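### 4.2 Changes in the Work of Route Survey Staff

The second part of the study looks at what happened to the survey team at Lorkmont after automatic route inspection was introduced in April. Before that month, road condition surveys were carried out by two-person crews. One employee drove while the other kept a written log of surface damage, drainage, signs and barriers. The log was typed up at the depot the next day.

Under the new arrangement, a forward-facing camera records the route and the Drarna software proposes an entry for each item it detects. The driver travels alone. The second crew member now works at a desk, where proposed entries are accepted, corrected or rejected. Each batch contains 500 entries, and staff are expected to review all of them before the batch is released to the maintenance planners at Bustamante.

Employees described the change in mixed terms. Most welcomed the end of note-taking in a moving vehicle, which several had found tiring on roads with many bends. Desk reviewers also valued being able to look at the same stretch of road more than once. Drivers, however, reported that they missed having a colleague to talk through doubtful cases, and some said that they knew less about the state of their own routes than they had before.

Review work proved harder than management had expected. The first schedule allowed 40 minutes for every 100 entries. This was enough for dry, open roads with clear markings but too short for material recorded in fog or flat light. Reviewers had particular difficulty with small dark areas on asphalt, where a crack, a scuff and a patch can look much alike (Figure 3). In such cases they often marked the entry as uncertain and asked the driver, by telephone, what he or she remembered. These calls were not part of the planned procedure and were not counted as working time in the first schedule.

The schedule was revised after staff raised the matter at a team meeting. Reviewers may now return an entry to the driver without giving a reason, and the Hiselora depot has adopted the same rule. Skill requirements have also shifted. Knowledge of road damage remains necessary, but it is now applied mainly to checking entries written by the software, and new employees have fewer chances to gain it on the road. Section 4.3 returns to this point in connection with training. 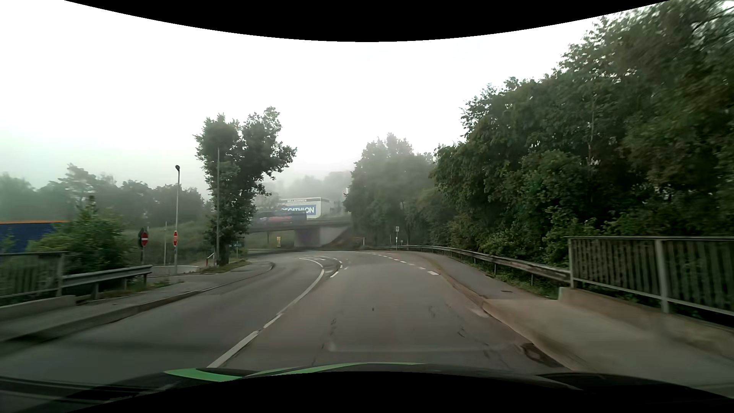
**Figure 3.** Forward view from a vehicle on a bend before a bridge, in fog, with dark marks on the road surface.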